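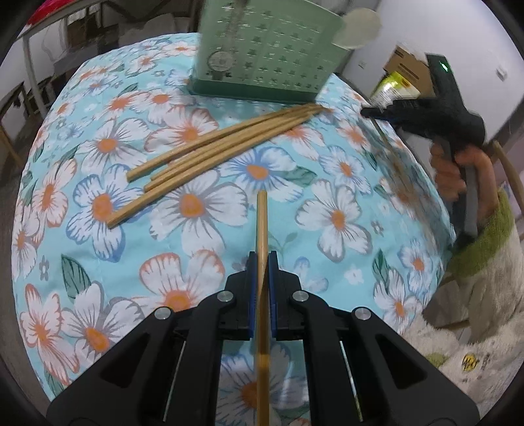
Item 4: chopsticks and floral cloth, round table

HULDALE COMMUNITY HALL
Kitchen and Dining Subgroup
Minutes of the June meeting

Present: Ilse Koster (Chair), Joris Desmet, Pieter Nijs, Willy Wouters (minutes)
Apologies: Dirk Van den Broek

The meeting opened at 7.05 pm.

1. Minutes of the previous meeting
The minutes were accepted with one correction. Under item 6, "dessert bowls" should read "soup bowls". Moved J. Desmet, seconded P. Nijs. Carried.

2. Matters arising
2.1 The tap at the second sink has been replaced. The invoice has been received and passed for payment.
2.2 The key to the linen cupboard has still not been found. W. Wouters to have a new one cut.
2.3 D. Van den Broek advised in writing that the urn will be back from Firkska before the shared lunch. Noted.

3. Shared lunch — bookings and seating
P. Nijs reported 43 confirmed places. The hall will be set with the round tables along the window side and the trestles nearest the servery. I. Koster asked that the aisle to the kitchen door be kept clear for trolleys, as this had been a difficulty at the autumn lunch. Agreed.

Noodles, dumplings and two vegetable dishes will be served. The Abreu family has again offered to cook the rice on site and will need the large burner from 10 am.

4. Table settings
4.1 Cloths. Members considered the light blue floral cloth on the round table. J. Desmet was in favour of using it on all round tables, the large white flowers being cheerful and the colour suiting the room. W. Wouters preferred plain white, which can be laundered with the tea towels. After discussion it was resolved that the floral pattern be used on the round tables and plain white on the trestles. Moved J. Desmet, seconded I. Koster. Carried, W. Wouters abstaining.

4.2 Chopsticks. The pale wooden chopsticks were agreed to be suitable. P. Nijs had obtained a price from Driter for a carton of 200 pairs and recommended its purchase, any remainder to be kept for later functions. Approved. The chopsticks are to be laid in pairs to the right of each bowl, and forks are to be available at the servery on request.

4.3 Bowls. The cupboard count stands at 29 matching soup bowls. The balance is to be made up from the white set in the upper cupboard, with the matching bowls kept together on the round tables.

5. Budget
The Chair confirmed an allocation of $425 for the lunch, to cover food, chopsticks and laundering. Receipts are to be handed to W. Wouters within a fortnight of the event.

6. Other business
6.1 J. Desmet asked whether cloths could be folded and labelled by table shape after washing. Agreed — labels to be pinned, not stapled.
6.2 The lower pantry shelf needs wiping down. P. Nijs to attend to this.

Actions
W. Wouters: linen cupboard key; receipts
P. Nijs: order from Driter; pantry shelf
J. Desmet: iron and lay cloths
D. Van den Broek: collect urn

The meeting closed at 8.20 pm.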